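침대 위에서 셔츠 접기, 단추를 먼저 잠급니까?

**Girow_세탁방 › 옷 정리 게시판**

---

### 1. Adalberto

안녕하세요. 한국어로 글을 쓰는 것이 아직 서툽니다. 이상한 표현이 있으면 이해해 주십시오.

저는 작은 방에 살고 책상이 없습니다. 그래서 빨래를 전부 침대 위에서 접습니다. 침대는 부드러워서 옷이 자꾸 밀립니다. 특히 깃이 있는 얇은 옷이 어렵습니다. 깃을 펴면 앞판이 움직이고, 앞판을 펴면 깃이 다시 접힙니다.

질문은 두 개입니다. 단추를 전부 잠근 다음에 접는 것이 맞습니까? 그리고 시트 위에 무엇을 깔면 좋습니까?

### 2. 양말한짝

저는 단추를 2개만 잠가요. 맨 위하고 가운데요. 전부 잠그면 시간이 너무 걸려요. 나중에 입을 때 또 풀어야 하고요.

### 3. hitaris_mom

저는 반대예요. 다 잠그세요. 2개만 잠그면 서랍에서 꺼낼 때 아래쪽이 벌어져서 다시 접게 됩니다. 저희 집은 식구가 5명이라 한 주에 옷을 200벌쯤 접는데, 다 잠근 옷이 덜 흐트러져요.

### 4. 양말한짝

200벌이요? 양말도 세신 거죠?

### 5. hitaris_mom

네, 양말 포함입니다. 😅 지난주에 막내가 세어 봤는데 196벌이었어요.

### 6. Gervásio Xavier

저도 외국 사람입니다. 조금 길게 쓰겠습니다.

단추보다 바닥이 더 중요하다고 생각합니다. 저는 큰 수건을 시트 위에 깔고 그 위에서 접습니다. 수건은 거칠어서 옷이 잘 미끄러지지 않습니다. 순서는 다음과 같습니다.

1. 옷을 크게 한 번 털고, 등이 아래로 가게 놓습니다.
2. 깃을 손으로 세웠다가 다시 눕힙니다. 이때 안쪽에 끼인 천을 꺼냅니다.
3. 똑딱단추는 위에서 누르지 말고 두 손가락으로 집어서 잠급니다. 침대가 부드럽기 때문에 위에서 누르면 옷만 들어갑니다.
4. 뒤집어서 양쪽 소매를 등 쪽으로 접고, 아래에서 위로 반을 접습니다.

### 7. 다림질싫어

3번은 동의 못 해요. 매트리스가 좀 단단하면 눌러도 잘 잠깁니다. 수건도 저는 안 깔아요. 보풀이 묻거든요. 특히 진한 색 옷은요.

### 8. Gervásio Xavier

보풀은 맞는 말씀입니다. 새 수건은 저도 쓰지 않습니다. 오래 쓴 수건은 괜찮았습니다.

### 9. Adalberto

답변 감사합니다. 제가 지금 접으려고 하는 분홍색 옷입니다. 파란 시트 위에 그냥 펼치면 이렇게 주름이 많이 생깁니다. 깃처럼 뾰족한 부분이 옆으로 꺾이고, 그 아래에 넓은 주름이 가로로 생깁니다. 은색 단추는 아래쪽에 있습니다. 이런 상태에서는 깃을 먼저 정리합니까, 아니면 앞판을 먼저 정리합니까?
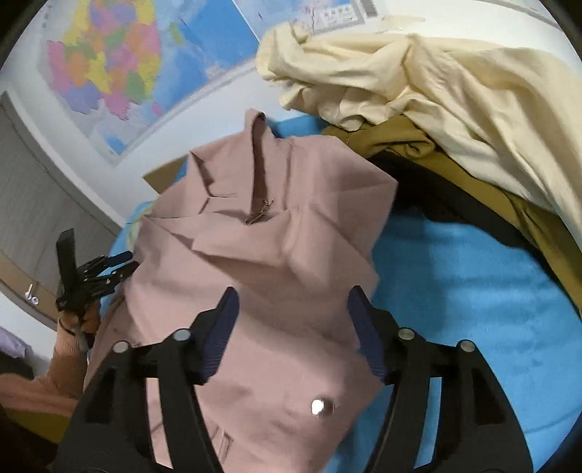 ### 10. hitaris_mom

깃부터요. 앞판을 먼저 펴 놓으면 깃을 만질 때 또 움직여요. 그리고 벽 쪽에 있는 부분을 몸 쪽으로 조금 당겨서 놓으면 팔이 편합니다.

### 11. 양말한짝

저라면 한 번 들어서 다시 털어요. 그 정도 주름이면 손으로 하나씩 펴는 게 더 오래 걸려요.

### 12. Adalberto

알겠습니다. 먼저 털고, 그다음에 깃을 정리하겠습니다. 수건은 오래된 것이 하나 있으니 그것을 깔아 보겠습니다. 단추는 오늘은 다 잠그겠습니다.

### 13. 다림질싫어

수건 깔기 전에 꼭 한번 터세요. 먼지가 분홍색에도 꽤 보입니다.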